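What's Hiding in Your Carpet?

Have you ever stretched out on a carpet to read and felt something crunch under your elbow? A crumb! Carpet is brilliant at keeping crumbs, and once you know why, you'll never look at your bedroom floor the same way again.

A carpet is made of thousands of little tufts of yarn standing up like grass. Anything small drops down between them, just like a marble lost in a lawn. Chip crumbs, sand, fluff, sugar, they all sink! Big things like wrappers stay on top, so they're the easy ones to spot.

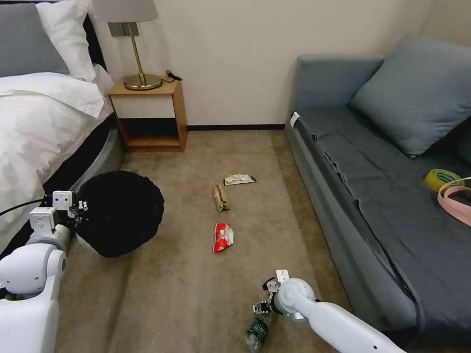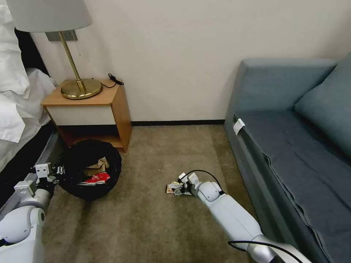 A carpeted bedroom, with rubbish on the floor in the first picture and a wastebasket by the nightstand in the second.

Big bits first!

Always pick up wrappers and paper before anybody gets out the vacuum. A chip bag can block the hose, and then the vacuum just roars and picks up nothing at all. Carry each bag with the open end up (or you'll sprinkle crumbs all the way to the bin).

Then the little bits

Now vacuum slowly, one way and then back the other way. The brush flicks the tufts apart and the air pulls the crumbs up from the bottom. Listen for the rattle, it's the best part!

Try this: rub a dry rubber glove over one small patch of carpet. What colour is the fluff?

Written by Yvonne Penrose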